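[bristard-users] Re: Slipping jaws on soft items, firmware fix?
Date: January 22, 2018
From: Owen
To: bristard-users

Regula Fuchs wrote:
> We have had the same trouble as others on this list. The hand
> gripper reports a good hold, the log says "closed", and the item
> is on the table a moment later. Gekuton support told us to install
> the new firmware and run the jaw calibration again. We did that on
> Friday's build and the drops have nearly stopped. I would suggest
> everyone does the same before taking anything apart.
>
> Regula

Regula, thanks for writing it up, but I don't believe the firmware has fixed anything and I'd be sorry to see people stop looking.

We put the new version on both of our Bristard hand grippers last week and did the calibration twice, once by the sheet and once with the longer warm-up that Altik recommend for their own jaws. Then we went back through the log for soft items only. Before the update we had 636 grips marked as closed. After it we had 622, over the same number of shifts. Drops went down a little. They also went down a little the week before, when we had changed nothing at all.

What the firmware does, as far as I can tell from the release note, is wait longer before it writes "closed". So the log looks cleaner. The jaws are the same jaws.

My money is on the pivots. With a hard block you never see it, as the block stops both fingers square. A sponge gives way, the fingers keep travelling, and any slack in the linkage turns into a small twist at the tips. The pad bunches up into a ridge between them and you are holding the ridge and very little else. 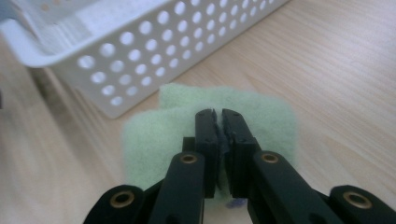
Regula says she doubts it is wear, as one of her grippers was new out of the box and dropped sponges on the first morning. Fair enough, but new out of the box is no proof of anything with this batch. One of ours came with a pivot I could rock with my thumb. Strebel, who sold it to us, said this was "within tolerance" and would not say what the tolerance was.

The part that bothers me more is the safety side. The stop circuit on our bench takes the same "closed" signal as the log. If the gripper says closed when it is hanging on by a fold of cloth, the bench carries on as though the load were secure. With a sponge, who cares. We were due to move up to the 800 gram bottles this month and I have put that off until somebody can show me a grip test that doesn't rely on the gripper's own word.

Could those who have seen drops please send me:

- firmware version, before and after
- whether you can feel play at the inner pivots with the power off
- what you were picking up, and how thick it was when squeezed
- whether anything besides the jaw sensor checks the hold

Three people have answered off list so far. Two found play. The third hadn't looked, and had been told by support that there was no need.

I've asked Gekuton for the pivot drawing again. They sent me the calibration sheet.

Owen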